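Murnoten Grasp Collection Cell
Operator Guide, October 2023 revision

Section 4. Preparing the Bin and Recording Grasp Attempts

4.1 Purpose of this section

This section describes how to prepare the bin, load a set of objects, and record a collection session. It applies to single-arm cells running the Prestov recorder. Operators must have completed the safety instruction in Section 2 and must hold a current sign-off from the cell supervisor, Ravindran Namboodiri.

Each session produces a series of grasp attempts. An attempt consists of one overhead image taken before motion, the commanded gripper pose, the recorded arm path, and a result label. The learning system is trained on failed attempts as well as successful ones. Operators shall not delete an attempt on the grounds that the object was dropped or missed.

4.2 Before powering the arm

1. Confirm that the emergency stop on the teach pendant is released and that the pendant is within reach of the operator position.

2. Check that the bin is secured. Push firmly on each wall by hand. If the bin moves, tighten or replace the clamps and repeat the camera check in Section 3.6.

3. Inspect the cable bundle along the arm and the thin wires at the gripper. Wires must have enough slack for a full turn of the wrist and must not reach below the fingertips.

4. Remove liquids, broken glass, and sharp fragments from the bin. Dust and scuff marks on the bin floor may remain. The training set is expected to include worn surfaces, and a bin should not be repainted in the middle of a collection period.

5. Compare the position of the bin with the reference image stored in the recorder. The overlay on the monitor should show no visible offset at the bin corners.

CAUTION: Do not reach into the bin while the drives are enabled, even if the arm is stationary. The recorder may start the next attempt without an audible signal.

4.3 Loading the objects

1. Take one object set from the Acharya storage rack and scan the set card. The set number appears in the upper bar of the recorder window.

2. Inspect each object. An object that sheds material, leaks, or has a loose part must be set aside and entered in the replacement log. Dents and creases are acceptable.

3. Place the objects in the bin by hand with the drives disabled. Vary the way they lie. Cups and cans may be placed on their sides, and bottles may be placed upright or lying down. Do not arrange objects in rows.

4. Include at least one clear plastic object in every mixed set. Clear objects are often poorly detected against a metal surface, and the present training set contains too few of them.

5. Leave some objects near the walls. The sloped sides limit the approach angles of the gripper, and attempts in these areas are of particular value.

A mixed set at the start of an attempt may include a crushed soda can, a scraper, a toy building block, a foam cup, a tape dispenser, and a small clear bottle. The gripper waits above the objects with its fingers pointing down.

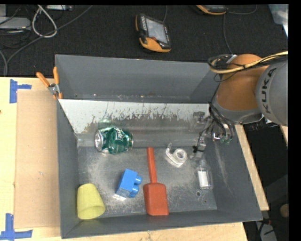
4.4 Recording a session

1. Leave the enclosure, close the gate, and enable the drives from the pendant.

2. In the recorder window, select New Session and enter your operator code. Do not use another operator's code.

3. Select the proposal mode. Use Random for the first session with a new object set. Use Policy for all later sessions unless the work order states otherwise.

4. Press Start. The arm moves to the clear position, the camera takes the first image, and the arm then proceeds to the proposed grasp.

5. Observe the first 6 attempts without leaving the operator position. Stop the session if the fingers strike a wall or if the image on the monitor is blurred or dark.

6. Allow the session to continue until the counter reaches 900 attempts or the recorder requests a change of objects.

7. When the session ends, disable the drives before opening the gate.

NOTE: A full session normally takes around 732 minutes and may extend across two shifts. The operator going off duty must close the operator entry, and the operator coming on duty must open a new one. The session itself is not restarted.

4.5 Labeling results

The recorder assigns a result automatically from the finger width and the image taken after the lift. Attempts that cannot be decided are placed in the review queue.

1. Open the review queue after each session.

2. For each attempt, compare the images taken before and after the lift.

3. Assign Held, Dropped, Missed, or Unclear. Use Held only if the object was clear of the bin floor at the top of the lift.

4. If two objects were lifted together, assign Held and mark the Multiple box.

5. Do not guess. An attempt marked Unclear is kept in storage but is left out of training.

4.6 Interrupted sessions

If the arm stops with fault code 826, the gripper has met more resistance than the set limit. Disable the drives, enter the enclosure, and free the object by hand. Check the fingertips for damage before resuming. The interrupted attempt is labeled Missed by the recorder and must not be changed.

If the same fault occurs again with the same object, withdraw the object and notify the supervisor.

Replacement fingertips are supplied by Meltex and are stored in the lower drawer of the operator desk. After any fingertip change, carry out the finger width calibration in Section 5.2 before recording further attempts.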